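Cable and games swap returns to Ernley

The spare cable and games swap is back at the Womholm Road hall in February, from 10am until 3pm. Last year 300 households brought things in and 2,756 items found a new home, most of them leads, chargers and controllers.

Sorting is simple. Single cables go in a bin or tub, one type to each where possible. Please coil them loosely and fasten them with a bit of string or a paper tie — tape leaves the plastic sticky.
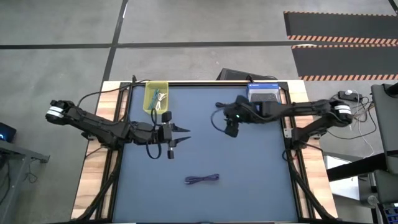

Labels help a great deal. If you know what a lead belongs to, write it on a slip and tuck it through the coil. Anything with a split casing or bent pins should go to the Utov recycling point, which takes small electricals all year.

Boxed items are kept apart from the loose cables and priced separately. Controllers in their original box are 3 pounds, and the money goes towards new shelving in the Adjei Room. 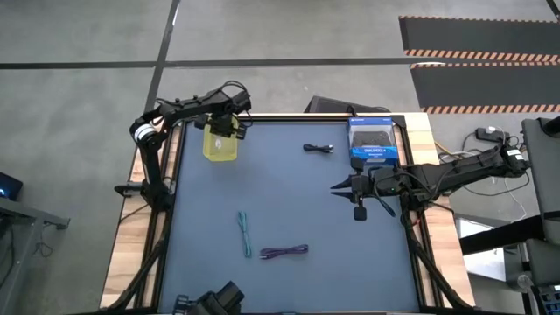

A yellow container, coloured cables and a boxed DualShock 4 controller.

Tables can be booked at the hall office. There are 40 places and each household may have one. Drop-off for everyone else is at the side door — please bring bags or boxes you don't need back.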